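4.2 Floor-level storage and the claim that it saves time

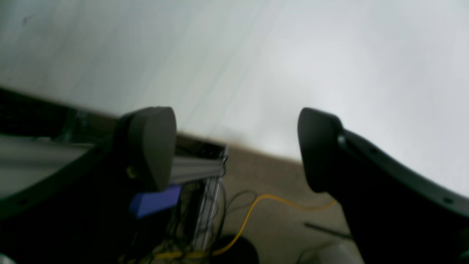 Figure 3. Equipment kept along the wall.

Much of the writing on small shared workrooms takes it for granted that things kept on the floor are easier to reach, and so more likely to be put back. We doubt this. Czerwiński and Bühler make the strongest case for it, but their diary study covered two rooms, both used by the people who had set them out, and such people will find anything. Loose cables are a harder test than boxes or tools. In Figure 3 the black cables hang in a tangle among the thin bars of a wire rack and droop towards the carpet, with a long rail running above. One could call this storage, in that the cables have a place. Whether a newcomer could take one out without disturbing the others is a separate matter, and the diaries have no entry that would settle it.

The Hamier rooms were said to have improved after March, when labels were brought in. Of the five users we spoke to, three could not say what the labels were for, and the other two had stopped reading them. Bühler (personal communication) puts this down to poor wording. That may be so, but the same excuse was given for the Corex trial, where the wording was different. Until someone times the fetching and the putting back separately, we see no grounds for preferring the floor to a shelf.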